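Storing Winter Knits From Spring to December

Plonen Home Notes. Last updated August 30, 2018

Knitwear is damaged in storage more often than in wear. The usual causes are moths, damp, stretched shoulders and set-in creases. The notes below cover wool, cotton and blended knits. They do not cover fur, leather or anything with a structured lining.

Clean before storing

Wash or dry-clean every item before it goes away, including items worn once. Body oil and food traces attract moth larvae, and they also yellow over a summer. Follow the care label. Where the label has faded, use cool water and a wool detergent, press the water out in a towel and dry flat.

Dry time is commonly underestimated. A heavy sweater that feels dry on the surface can still hold water at the cuffs, the hem and the underarm seams. Allow 36 hours on a flat rack with air on both sides, then check those spots by hand. Turn the garment once during that time.

Choosing a container

Rigid plastic bins are preferable to cardboard. Cardboard takes up moisture from the floor, and the glue in the seams is food for silverfish. Smooth walls matter more than thickness, as rough molding marks will snag a loose stitch. Run a fingertip along the rim and sand off any burr with fine paper.

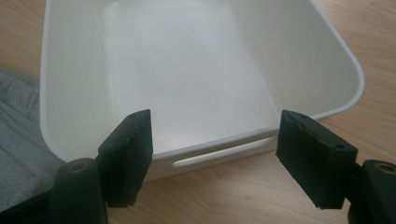 Wipe the inside with a cloth dampened with white vinegar and leave it open overnight. A musty smell that survives this treatment will transfer to the clothes, and the bin should be used for something else. Lorico and Pal both sell bins with a gasket in the lid. A gasket keeps insects out but also holds in any dampness already present, so the drying step above cannot be skipped.

Do not line the bin with newspaper. The ink rubs off on pale yarn. A washed cotton pillowcase or unbuffered tissue is adequate.

Folding

Hangers are unsuitable for anything knitted. The weight of the body pulls the shoulders out of line within a season. Fold on a hard, clean surface:

Lay the garment face down and smooth it from the center outward.
Fold each sleeve straight across the back, then down parallel to the side.
Bring both sides in by a quarter of the width.
Fold from the hem up, in halves for thin knits and thirds for thick ones.
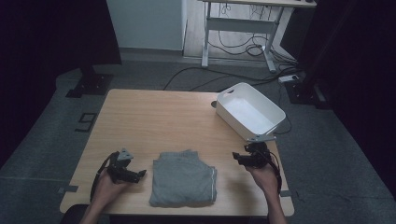 Keep the folds loose. A fold pressed flat by hand will be pressed much flatter by the pile on top of it. Place the heaviest items at the bottom and stop two inches short of the lid. Cedar blocks go in the corners, wrapped in tissue, never directly against the yarn. Sand the blocks lightly each year to renew the scent. Cedar discourages moths but does not kill larvae.

Items that may already be infested should be sealed in a bag and frozen at 0 degrees Fahrenheit for 14 days, then returned to room temperature before the bag is opened.

Where to put the bin

An interior closet shelf is best. Attics run too hot and basements too damp. Check the contents once at midsummer and refold along different lines.

The work surface

A table used for folding should be free of wax and polish residue, both of which mark light fabrics. Wipe it with a barely damp cloth, then a dry one. Splinters and raised grain can be found by dragging an old nylon stocking across the top.
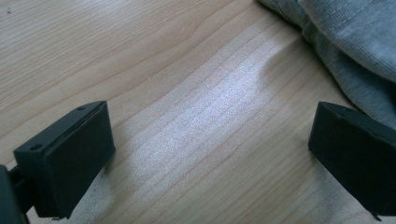
Endia wrote in to disagree about the vinegar, saying that it left a smell in her bins for a week and that plain dish soap, rinsed twice, did the same job by the next morning. She also puts a slip of paper under each lid with the date of the last wash. Dish soap is acceptable provided no film remains. The paper slip is a sound practice; use pencil.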